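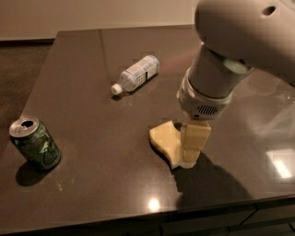
The planner had been thinking for eleven seconds when I decided to go make toast.

I know, I know, you're supposed to stay with it. Sverre Lie wrote that on the whiteboard my first week at Dreleo (ALWAYS STAY WITH IT, underlined) and then went home to Norway for a month, so I was the one staying with it, most nights, with a terminal full of red text and a cat on my feet.

My problem was a piece of software called Jaltus. Jaltus looks at a table and decides what's on it and how to get an arm past all of it without smashing anything. Lovely idea! Except Jaltus had a thing about shiny tables. Give it a nice dull gray bench and it would find you a path in no time. Give it polish and it started seeing stuff. A lamp would bounce off the surface and Jaltus would put a solid lump there in the map, a nice round lump, and then it would plan this huge swooping detour to keep the wrist away from a patch of light.

The worst one was the arm itself. Jaltus would catch its reflection down in the finish and decide there was a second arm under the table, coming up to meet us.

I'd written a filter for that. Twelve versions of it, if you go by the branch names, and I'm not proud of the branch names. Version three threw away anything below the table plane, which was great until it also threw away the table. We don't talk about version three.

So, toast. I ate it standing up, reading the log off my phone, and there it was again:

obstacle 42: arm-like, moving, confidence high

"It's you," I told the phone, with my mouth full. "It's just you, buddy."

When I got back to my chair the planner had quit waiting. It hadn't failed, it had just sort of stopped and left a plan on the screen, and the plan was tiny. Down, close, up. No detour. I scrolled back through the map looking for the ghost and the ghost was still there, obstacle 42, sitting under the table plane with its confidence way up. But there was a new field next to it, one I'd stubbed in back in November and never hooked to anything. I'd called it "intent" because I was tired and it sounded smart.

It said: same as mine.

I checked the code, obviously. I checked it for almost an hour. The field was a blank string, it had always been a blank string, and the only thing that touched it was the line where I set it to blank. I grepped the whole repo for "mine" and got a comment about a minefield and somebody's unit test.

Then I called Sverre, which meant waking him up.

"Did it hit anything?" he said.

"I haven't run it yet."

"So run it."

"It says the reflection wants what it wants."

He was quiet long enough that I thought he'd fallen back asleep. "Well," he said, "that's correct, no?"

I put my hand on the stop button and hit enter with the other one, and the wrist started down.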